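**Drap-housse Teshome, coloris Sauge – grand lit**
Réf. 1096 · tissé par Bomance · en stock chez Flatgate

Bon, je commence par ce qu'on me demande le plus souvent par mail : oui, c'est bien un vert. Un vert très pâle, qui tire sur l'olive ou sur le gris selon la lumière de la pièce. Si vous cherchez un vert franc, genre sapin, passez votre chemin, vous seriez déçu ! Moi je voulais une couleur qu'on oublie un peu, qui aille avec les couvertures qu'on a déjà dans l'armoire (chez moi il y a du bleu, du moutarde et un horrible plaid à carreaux auquel je tiens).

Je m'appelle Alcides Mendonça, je tiens Flatgate, et le Teshome est le drap que j'ai mis le plus de temps à faire entrer au catalogue. La maison Bomance tisse du linge de lit depuis 1980 et ils n'avaient pas très envie, au début, de sortir un coton aussi mat. Tout le monde leur demandait du satin. Je les ai eus à l'usure, je crois, à force de leur renvoyer leurs échantillons brillants avec des petits mots polis.

Côté toucher, c'est doux, sans effet glacé. On n'a pas cette sensation de glisser hors du lit que me donnent les draps satinés – mais là, c'est affaire de goût, et ma sœur pense exactement le contraire.
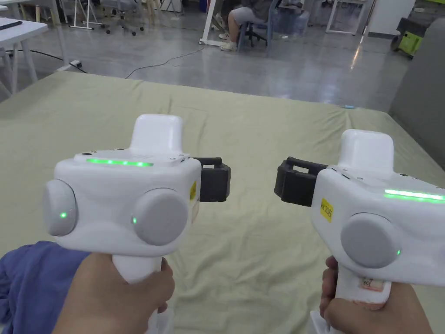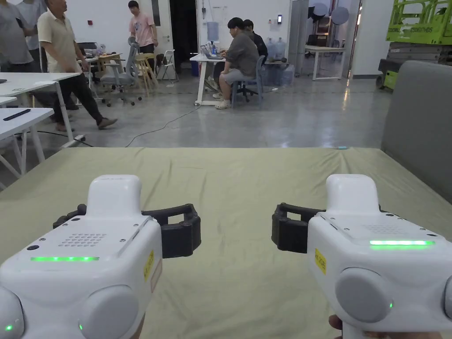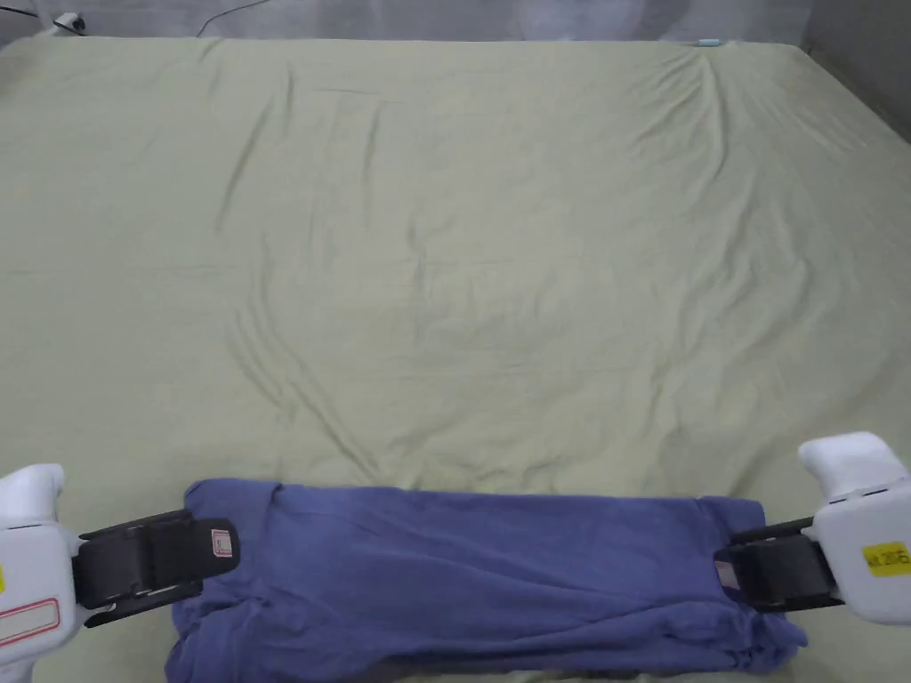
Pour les plis, je préfère être clair : c'est du coton, ça marque. Vous aurez de longues ondulations au milieu et des petites fronces vers les bords, surtout si vous posez le drap tout droit sorti du placard. Je ne repasse jamais les miens. Je les étends bien à plat, je tire sur les quatre coins avant de les laisser sécher, et ça me suffit largement. Si vous aimez le lit d'hôtel tendu comme un tambour, prévoyez un coup de fer, ou regardez plutôt le modèle Cornen, qui est plus épais et se tient mieux (il est aussi plus chaud, attention l'été).

**Ce qu'il faut savoir avant de commander**

- Matière : coton, finition mate
- Forme : drap-housse, élastique sur tout le tour
- Tailles : grand lit ou lit simple
- Coloris : Sauge ou Craie
- Lavage à trente degrés, séchage à l'air de préférence
- Vendu seul, sans taies ni housse de couette

La question des bonnets, maintenant. Ils sont prévus pour un matelas de bonne épaisseur, donc sur un matelas fin il vous restera du tissu à rentrer dessous. Rien de grave, mais on m'a déjà retourné un drap pour ça, alors autant le dire. Mesurez votre matelas avec le surmatelas si vous en avez un ! Et commencez par les coins de la tête de lit, en diagonale ensuite vers les pieds, c'est bien plus facile que de faire un côté puis l'autre.

Au premier lavage, mettez-le seul. Je n'ai jamais eu de souci de couleur, mais il perd un peu de peluche et vous allez la retrouver sur vos chaussettes noires. Pas d'adoucissant non plus, le tissu s'assouplit tout seul et l'adoucissant finit par lui donner un côté un peu gras que je n'aime pas du tout.

Avec quoi l'assortir ? Le bleu lavande marche très bien, le blanc cassé aussi, et un lin brut par-dessus, c'est ce que j'ai sur mon propre lit en ce moment. J'ai essayé avec du rose poudré, j'ai trouvé ça un peu chambre d'enfant – mais une cliente m'a écrit qu'elle adorait, donc faites comme vous voulez.

**Stock et livraison**

Au 8 décembre 2023, il me reste 583 draps en Sauge, toutes tailles confondues. Le Craie est presque épuisé en grand lit et la prochaine livraison de Bomance n'a pas encore de date, j'actualiserai la page dès que j'en saurai plus. Limite de 2 draps par commande et par coloris jusqu'à la fin du mois, désolé pour les gîtes et les chambres d'hôtes : écrivez-moi directement, on trouvera une solution.

Les retours sont possibles tant que le drap n'a pas été lavé. Glissez le bon de commande dans le colis, et si vous l'avez perdu, votre nom et la référence sur un bout de papier feront l'affaire.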